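Budgeting for a robot arm: tips from my workshop

I put off pricing up an arm for my little packing bench in Plevstead for ages, and when I finally sat down with a pencil in January the arm was the easy bit. It's everything round it that eats the money! My limit was 2,000 pounds all in, and the first quote from Groment swallowed the lot before I'd got a single cable.

So my first tip is to split the pot before you ring anyone. I keep 60 per cent for the arm and gripper, and the rest goes on the table, stands, power and spares. Buy 2 sets of fingers from the start (postage on the second lot is daylight robbery). 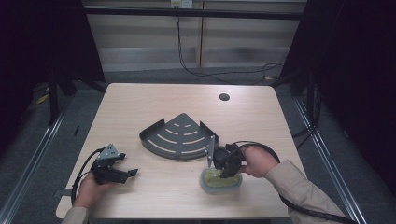

Remedios Ambrosio wrote in to say I'd been stingy with the spares, and that she'd put by another 100 pounds for cables alone - the long ones always cost more than you expect, and hers came from Okeke with the wrong plugs on.

Fair point, and I've changed my list. I'd add that it pays to try your fiddliest job on a hired gripper first. Soft stuff and thin metal are good tests, and the hire shop in Clitstead knocked roughly half the fee off when I bought. Ask about that before you sign, and get the delivery charge in writing too.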